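About Drendell Tableware Library

Drendell lends everyday tableware to schools, community kitchens, and family programs. We keep bowls, cups, plates, and serving pieces in regular use, and we teach the small household routines that go with them.
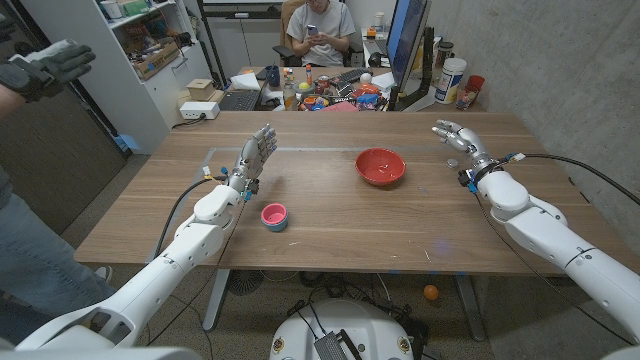
The library was founded by Thu Huỳnh, a former home economics teacher, who began with 61 pieces stored in a hallway cabinet at the Quách Street School. Teachers borrowed them for table-setting lessons and returned them at the end of the term. The collection now holds 2000 pieces and is housed in our own rooms in the Bulumow Building, where we also hold classes and prepare loans.

What We Lend

Most of our members borrow place settings for lessons or shared meals. The collection favors plain, sturdy pieces in strong colors. Red bowls are the item most often requested by preschool programs, followed by small two-color cups. Children find them easy to tell apart, and teachers use them for sorting and matching as well as for snacks.

Sets may be borrowed for up to 3 weeks. Single pieces may be added to any set at no charge. We do not lend knives, electrical appliances, or antique china. Glassware is available to adult programs only and is packed separately.

How We Teach

Our classes start with an ordinary table and a few objects. Participants learn to clear a surface, place a bowl where it can be reached, set a cup beside it, and put each piece away again. The work is slow by design, and class sizes are kept small. Older students go on to serving, carrying, and washing up – in that order, following the course outline written by Ms. Huỳnh in the library's first year.

The adult course, known as Sovau, was added at the request of families. It covers the same routines with more attention to shared spaces, including the desk that doubles as a place for mugs and the kitchen counter that collects everything else. Participants bring a problem area from home and work out a storage plan for it over four sessions.

Our Staff

Xuân Doãn is Director of Collections and oversees loans, repairs, and purchasing. Ms. Huỳnh remains Head of Instruction and teaches the introductory class each August. Loan desk staff inspect returned sets and will contact the borrower if a piece is missing or chipped.

Membership

Membership is open to any school, nonprofit organization, or household in the district. At present 659 members are enrolled. New applications are accepted throughout the year, although requests for the fall term should reach the office before the end of August. The loan desk opens at 9:30 a.m. and closes at 4 p.m. Returned pieces should be clean, dry, and packed in the crate in which they were issued.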